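보낸사람: 에비세 네구시에 (Ebise Negussie)
받는사람: 시다노 의류나눔 메일링리스트
날짜: 2019년 4월 1일
제목: Re: [시다노] 반팔 티셔츠 접는 방법 통일 건

안녕하세요, 에비세입니다. 지난 메일에 답합니다.

> 1월에 받은 상자를 열어 보니 티셔츠 접은 크기가 제각각입니다.
> 선반 칸에 들어가지 않는 것이 많아 아베라 창고에서 다시 접었습니다.
> 접는 순서를 하나로 정했으면 합니다. 라벨을 안에 넣을지 밖에 둘지도요.
> - 아리아

저도 같은 생각입니다. 무늬 없는 반팔부터 정하겠습니다. 먼저 천을 깔고 그 위에 옷을 옆으로 눕힙니다. 밑단이 왼쪽, 목둘레가 오른쪽입니다. 가까운 쪽 소매를 몸판 위로 접어 넣고, 먼 쪽 소매도 같은 식으로 접습니다. 소매가 뭉치면 그 자리만 두꺼워지니 손으로 한 번 펴 주세요.

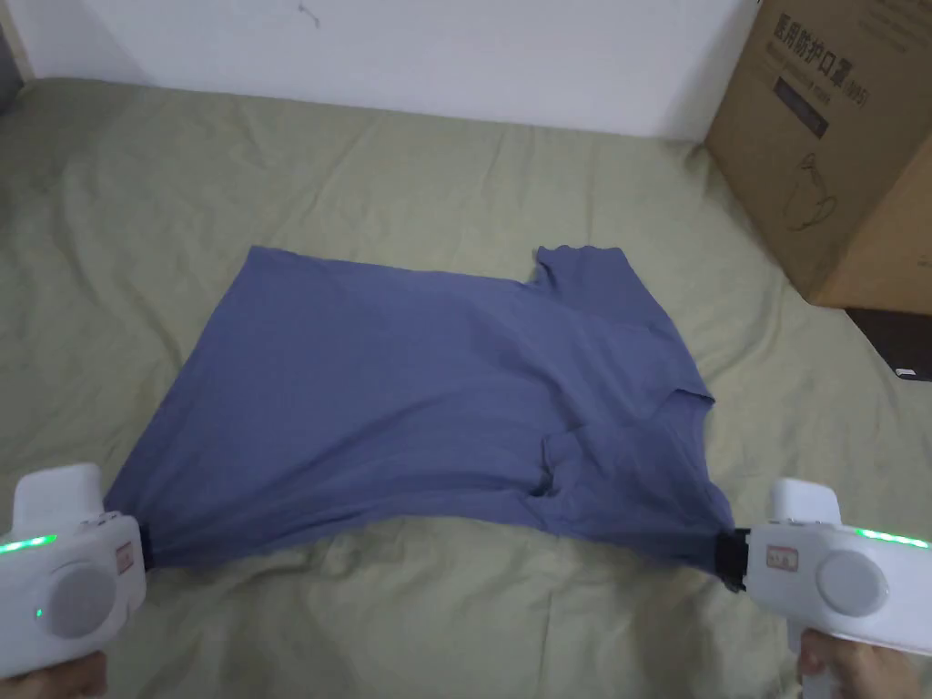 올리브색 천 위의 청보라색 반팔 티셔츠. 가까운 쪽 소매가 안으로 접힌 상태.

소매를 넣은 다음에는 길이로 반, 다시 가로로 반을 접습니다. 상자 하나에 11장씩 세워서 넣습니다. 눕혀 쌓으면 아래쪽 옷을 꺼낼 때 전부 흐트러집니다.

구김이 심한 옷은 접기 전에 양쪽 끝을 잡고 들어서 팽팽하게 당겨 주세요. 한쪽만 당기면 가운데가 처지고 주름이 그대로 남습니다. 세게 털 필요는 없습니다. 얇은 면은 봉제선이 틀어지기도 합니다. 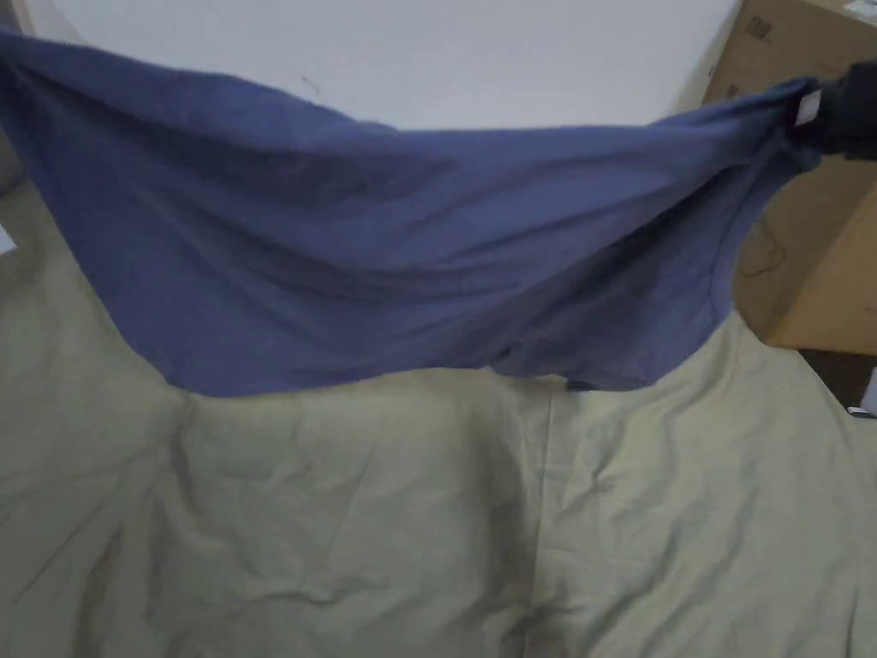
그래도 펴지지 않는 것은 다림질 상자로 따로 빼 두시면 됩니다. 라벨은 안쪽으로 넣는 것으로 하겠습니다. 치수는 상자 겉면에 적으니 옷마다 보일 필요가 없습니다. 긴팔과 깃 있는 옷은 접는 폭이 달라서 다음 메일에서 따로 다루겠습니다.

티드소프로 보낼 물량은 반팔만 1100장이고, 그중 100장은 아동용입니다. 아동용은 작아서 가로로 한 번만 접어도 칸에 맞습니다. 상자 번호는 1736번부터 이어서 써 주세요. 지난번에 번호가 겹친 상자가 있었는데 아직 목록에서 고치지 못했습니다. 아리아 님, 선반 칸의 안쪽 폭을 재서 알려 주시면 접는 폭을 거기에 맞추겠습니다.

에비세 드림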